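Menos reuniones y mejor convocadas

Llevo seis años escribiendo sobre trabajo de oficina y sigo recibiendo la misma queja: la gente no tiene tiempo para hacer su trabajo porque está reunida hablando de él. Mi opinión es sencilla. Una reunión debería costarle algo a quien la convoca, y hoy no le cuesta nada. Abre el calendario, marca una hora, añade nombres y el gasto se lo reparten los demás.

En Plevus, la empresa de logística donde trabajé hasta abril, un equipo de 29 personas tenía una puesta en común cada lunes. Duraba una hora. Son 29 horas de salario por semana, más el rato que cada cual tardaba en volver a lo que estaba haciendo. Ningún jefe habría firmado una factura así sin preguntar, pero como nadie la emitía, se pagaba.

Farzana Butt, que dirigía aquel equipo, probó a pedir un orden del día por escrito la víspera. Si no había orden del día, la reunión se anulaba. El primer mes se anularon casi todas. Hubo protestas, sobre todo de quienes usaban la hora para enterarse de cosas que podían haber leído. Esa parte me interesa, porque señala el fondo del asunto: muchas reuniones existen porque leer se ha vuelto optativo.

Saqib Ghauri me escribió hace unas semanas para discrepar. Sostiene que en un equipo repartido entre varias ciudades la reunión es el único momento en que se oye la voz de los compañeros, y que quitarla sale caro de otra manera. Le doy parte de razón. Una conversación entre tres personas resuelve en diez minutos lo que un hilo de correos alarga cuatro días. Pero él habla de conversaciones, y yo hablo de convocatorias con veinte asistentes, la mitad con la cámara apagada contestando mensajes.

También está el problema de las actas. Se escriben pocas y se leen menos. Cuando una decisión queda solo en la memoria de los presentes, hay que volver a reunirse para recordarla — y entonces se discute de nuevo, con otros humores y a veces con otro resultado.
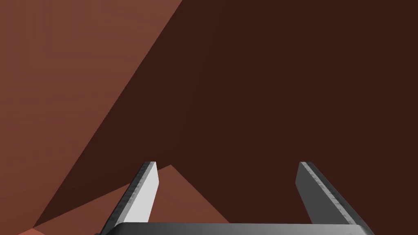
Imagen generada por ordenador.

Propongo tres cambios modestos. Que la duración por defecto del calendario sea de 25 minutos. Que asistir sea voluntario para quien no tenga que decidir ni aportar nada. Y que quien convoca escriba el acta, aunque sean cuatro líneas.

El tercero es el que más resistencia encuentra. Lo he visto rechazar por directivos que convocan 100 reuniones al año y consideran que redactar cuatro líneas es una pérdida de tiempo. Si el resultado de la reunión no merece esas líneas, conviene preguntarse para qué se citó a la gente.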